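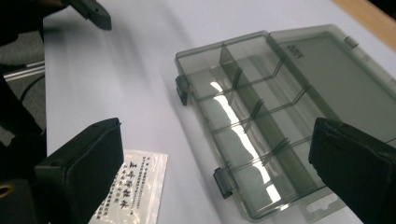

Greifen lernen aus der Hand: Zu Besuch beim Projekt Lilau

Eine Sortierbox aufklappen, ein Tütchen hineinlegen, Deckel zu, Verschlüsse einrasten. Für Menschen sind das ein paar Sekunden, für einen Roboterarm ist es eine lange Kette kleiner Schwierigkeiten. Am Institut Visser in Fleltstead untersucht eine Arbeitsgruppe, wie viel ein Roboter aus Vorführungen lernen kann, bei denen gar kein Roboter dabei ist. Die Leiterin des Projekts hat uns im Februar am Versuchstisch erklärt, wie das Verfahren funktioniert und wo es hakt.

Das Prinzip ist schnell beschrieben. Eine Person führt die Aufgabe mit zwei Handgreifern aus, deren Finger denen am späteren Roboter entsprechen. Aufgezeichnet werden die Bilder der Kameras an den Greifern, deren Lage im Raum und die Öffnungsweite der Finger. „Früher haben wir den Arm ferngesteuert“, sagt die Projektleiterin. „Das war zäh. Man sitzt daneben, sieht schlecht und drückt ständig zu fest. Mit den Handgreifern arbeitet man direkt am Gegenstand, und eine neue Kollegin ist nach einer Viertelstunde so weit, dass man ihre Aufnahmen verwenden kann.“

Für die Studie sind auf diese Weise 1.138 Vorführungen zusammengekommen, aufgenommen von 13 Personen. Ausgewertet werden sie mit der hauseigenen Software Drirkia, die aus den Aufzeichnungen ein Steuerungsmodell trainiert. Misslungene Versuche bleiben im Datensatz, wenn die Person den Fehler selbst korrigiert hat. „Gerade das Nachgreifen wollen wir haben“, sagt sie. „Ein Modell, das immer nur den glatten Ablauf gesehen hat, weiß nach dem ersten Abrutschen nicht weiter.“ 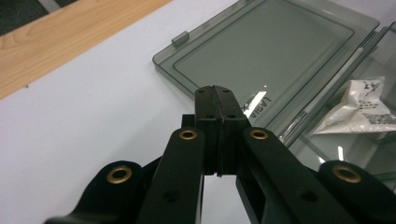 Dass die Wahl auf durchsichtige Behälter fiel, hatte mit den Schwächen des Vorgängermodells zu tun. Es kam mit Pappschachteln gut zurecht und scheiterte an fast allem, was Licht durchlässt. Tiefensensoren liefern auf solchem Material Lücken, deshalb arbeitet Lilau nur mit gewöhnlichen Farbbildern. Auch die haben ihre Tücken. Durch das rauchgraue Plastik schimmert die weiße Tischplatte, und gleich neben dem Schriftzug „LARIA“ sitzt ein greller Reflex der Deckenbeleuchtung. „So ein Lichtfleck verschiebt sich, sobald sich die Kamera bewegt. Der Schriftzug bleibt auf dem Plastik. Das Modell muss lernen, welchem von beiden es trauen darf, und am Anfang lag es ziemlich oft falsch.“

Die Gruppe hat zunächst versucht, die Reflexe mit matten Leuchten zu unterdrücken. Das half im Labor, aber das Modell wurde dadurch empfindlicher gegen jedes andere Licht. Heute bleibt die Beleuchtung, wie sie ist. Variiert wird stattdessen die Lage der Box: Vor jeder Vorführung wird sie neu auf den Tisch gelegt, mal quer, mal schräg, mal näher an der Kante.

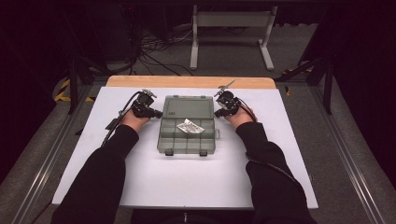
Am meisten gebracht habe allerdings eine Änderung am Ablauf der Aufnahmen, erzählt die Projektleiterin. Die Vorführenden sollen vor dem Zugreifen kurz innehalten, mit beiden Greifern in Position. „Das klingt banal. Aber vorher gingen Annähern und Greifen ineinander über, und das Modell hat die Finger zu früh geschlossen.“ Seitdem erreicht der Roboter beim Aufklappen des Deckels nach ihren Angaben verlässlich die richtige Stelle. Beim Schließen ist er schwächer. Von 10 Durchläufen in der jüngsten Testreihe endeten 3 damit, dass ein Verschluss offen blieb.
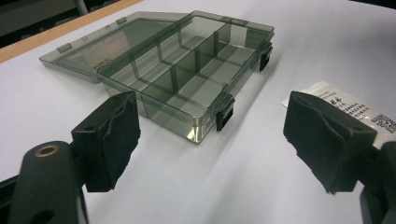 Verschleiß kommt in den meisten Veröffentlichungen kaum vor, im Alltag des Projekts dafür umso häufiger. Ein Greifer, der sich über Wochen verändert, erzeugt Daten, die nicht mehr ganz zueinander passen. An den Fingern lässt sich das ablesen: Der schwarze Schaumstoff ist an den Kanten ausgefranst und eingerissen, am rechten Finger schlägt er oben um. „Das sieht schlimmer aus, als es ist“, meint die Projektleiterin. „Der Schaumstoff soll nachgeben, sonst rutscht man von den glatten Kanten ab. Aber wir schreiben inzwischen zu jeder Aufnahme, in welchem Zustand der Belag war.“ Ob sich der Unterschied im fertigen Modell bemerkbar macht, wird noch ausgewertet.

Auf die Frage, ob der Roboter irgendwann besser werde als die Menschen, von denen er lernt, winkt sie ab. Schneller vielleicht, bei einzelnen Schritten. Als Nächstes sollen Boxen mit anderen Verschlüssen auf den Tisch kommen, und die Aufnahmen dafür beginnen, sobald die neuen Fingerbeläge geklebt sind.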